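Como lavar mantas de retalhos e colchas antigas em casa

Uma manta de retalhos raramente é feita de um só tecido. Há algodão, restos de camisas, às vezes um pedaço de flanela, e cada um encolhe e desbota à sua maneira. Convém olhar para ela com calma antes de a meter na máquina.

Comece pelo teste da cor. Molhe um pano branco em água morna com uma gota de detergente e carregue com ele sobre cada tecido escuro ou vermelho, meio minuto em cada um. Se o pano vier manchado, a manta não vai de molho. Lava-se sozinha, em água fria, e seca-se logo a seguir.

Depois veja as costuras. Um ponto solto de dois centímetros transforma-se num rasgão com a centrifugação. Cosa primeiro, lave depois. 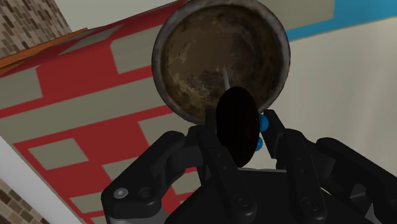 A água fria chega para quase tudo. Nas mantas mais resistentes pode subir até aos 32 graus, não mais. Use metade do detergente que usaria numa carga normal, de preferência líquido, porque o pó fica preso no enchimento e deixa marcas esbranquiçadas. Amaciador, nenhum.

Se lavar na banheira, dobre a manta em harmónio e empurre-a para baixo com as mãos abertas. Não torça. Deixe uns 17 minutos, esvazie e volte a encher até a água sair limpa - costuma levar três ou quatro enxaguamentos. A Olga Retamal, que me ensinou isto, põe um lençol velho por baixo para levantar a manta molhada sem esticar as costuras. Pesa muito mais do que parece.

Nódoas

Gordura: pó de talco durante a noite, escova macia de manhã.
Sangue: água fria e sabão, nunca quente.
Café e chá: uma colher de vinagre branco num copo de água, aplicado com pano, depois de testar num canto.
Ferrugem: não tente em casa se a manta tiver valor.

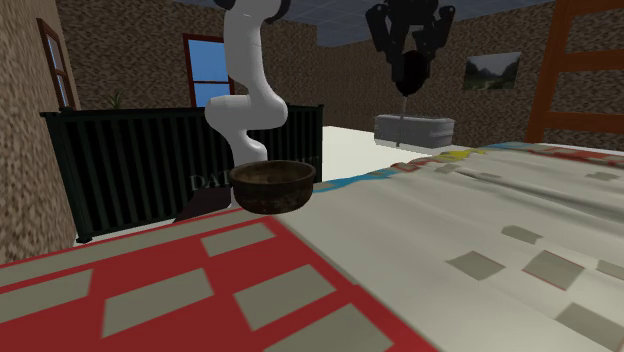
Para secar, o melhor é na horizontal. Dois estendais lado a lado servem, ou a relva com um lençol por baixo e outro por cima, à sombra. Vire a manta a meio do dia. Pendurada numa só corda, o peso da água puxa pelos pontos e a manta fica comprida de um lado. Em abril ainda pode precisar de dois dias, e nesse caso recolha-a à noite.

Só a guarde quando o enchimento estiver seco. Aperte-a entre as mãos na parte mais grossa; se a sentir fresca, espere mais um dia.

Guardar e usar

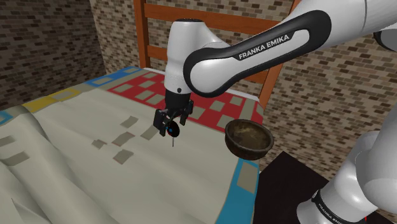

Tempo de leitura: 3 minutos

Evite sacos de plástico. Uma fronha de algodão deixa passar o ar e protege do pó. Mude as dobras de sítio duas ou três vezes por ano, para o tecido não ceder sempre na mesma linha. Numa cama que apanhe sol, rode a manta quando mudar os lençóis e corra a cortina nas horas mais fortes.

Para tirar o pó entre lavagens, aspire com uma meia de vidro presa ao bocal, na potência mínima.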